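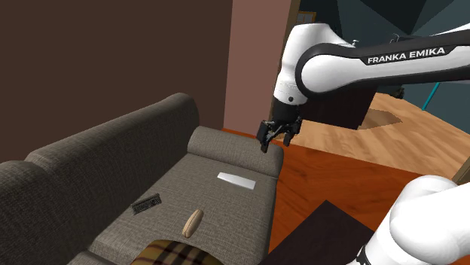
Small Business Basics, Session 6: Signing a Commercial Lease

OK, so last time we did business bank accounts, and I promised you something less dry. I'm not sure leases count, but I like them, so bear with me!

Start with the thing people get wrong most often. The rent you see in the ad is almost never the rent you pay. Commercial space is usually priced per square foot per year, and then there's a second pile of charges for taxes, insurance and upkeep of the shared areas (the "triple net" part, if you've seen NNN in a listing and wondered).

Our running case is Zwane, the little print shop from session 2. They're looking at a unit in the Olen Building. Base rent is $1,682 a month, and the extra charges come to $98 a month. So what leaves the bank account is $1,780. Write that number at the top of your worksheet, because everything else hangs off it.

Now the term. Zwane's landlord wants eight years. That's long for a young shop -- I'd push for three with an option to renew. An option means you can stay if you want to, usually by giving notice in writing before a set date. Put that date in your calendar the day you sign. I missed one once, at my old place on Nisau Street, and it cost me a very unpleasant June.

Personal guarantee: if you sign one, the landlord can come after you and your savings when the company can't pay. Ask for a cap, or ask for it to drop away after a couple of years of on-time rent. They may say no. Ask anyway.

Build-out: who pays for walls, wiring, the sink? And who owns it all when you leave? Some leases make you rip everything out again, so read the surrender clause twice (it's near the back, where you're tired).

Subletting is the last one. Caltau, our other case, shrank by half and got stuck with rooms they couldn't rent out to anyone else, all down to one sentence in the lease.

For next time, read the sample lease in your packet and mark every place where you'd owe money besides rent. I found eight. Bring a pencil and your worksheet.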